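Cahier d'atelier, 21 avril 2022
Teinture à l'indigo, suite de la cuve Dollidton

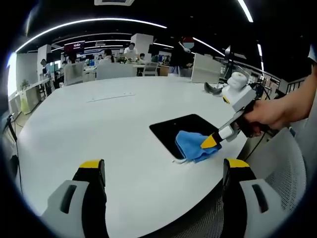 Chiffon microfibre bleu, sur la table ronde blanche.

Je reprends le cahier après une bonne pause, avec un peu de honte, car la dernière page sur la cuve remonte à janvier et j'avais promis à tout le monde de tenir ça plus sérieusement ! Enfin, la cuve Dollidton est repartie, et ma foi elle sent très fort, ce qui est plutôt bon signe.

Bain de 8 litres, 200 g de poudre Trostska, chaux et fructose comme d'habitude. J'ai laissé reposer deux heures, et la fleur est montée, bien cuivrée, avec dessous un liquide jaune-vert comme on l'aime. J'ai passé d'abord le coupon de lin Hosier (542 g sec, pesé ce matin, je le note pour ceux qui referont les calculs derrière moi), en trois trempages courts, avec une longue aération entre chaque.

Le lin a pris un bleu moyen très doux, un peu plus clair vers la lisière, sans doute parce que j'avais mal mouillé le tissu de ce côté. Le coton Baxter, lui, me donne encore du souci : il marque aux plis dès qu'on le tasse, et je me demande s'il ne reste pas de l'apprêt malgré le décreusage. À refaire bouillir avec un peu plus de cristaux de soude, et prendre cette fois la grande marmite, de grâce, la petite déborde.

Pensez à rincer au vinaigre avant le savon, et à remettre le couvercle sur la cuve le soir. Je la nourris demain matin, une cuillère de fructose, puis on attend.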